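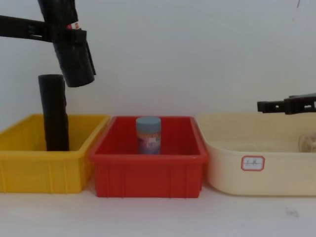 Sorting station inspection — Tremby store room

Date: Jun 5, 2019
Checked by: Muammer Güler
Area: table, bins, supplies

1. Bins free of cracks, rims smooth
OK. Ran a gloved hand along each rim. Replaced one bin in January after it split at the corner.

2. Bins stable on the table, no overhang at the front
OK. Pushed each one from the side. The red bin slid more than I would like on this surface. Put a grip mat under it.

3. Table load
OK. Limit for this table is 480 pounds and we are nowhere near it.

4. Garbage bag rolls
Rolls have to be tight, with no tail of plastic hanging over the side of a bin. 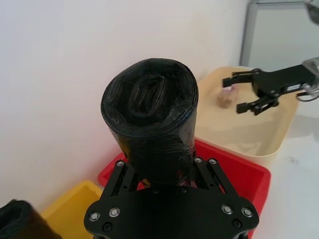

A tail gets pulled by a sleeve and the whole roll ends up on the floor. Spare rolls stay in the Drendham cabinet, shelf 4. Two spares had torn outer layers — cut back and kept.

5. Canisters and small containers
Lids on and closed. Labels facing out if there is room. Anything without a readable label goes to Tanner before the end of the shift.

6. Floor and walkway
Action needed. Tape line by the door is lifting, trip hazard. Work order 858 opened.

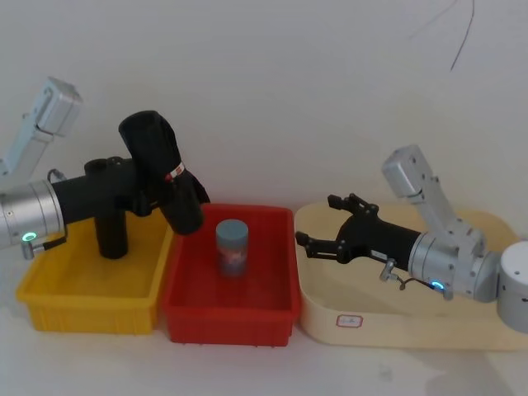
7. Bin labels
Stickers get worn by wiping and should be rewritten before they can't be read. The handwriting on the cream bin's white sticker is faint, so that one goes on the list. Use the permanent marker from the Flesham kit.

Result: passed with comments. Items 2, 6 and 7 to be closed before the next check. Send questions to extension 245.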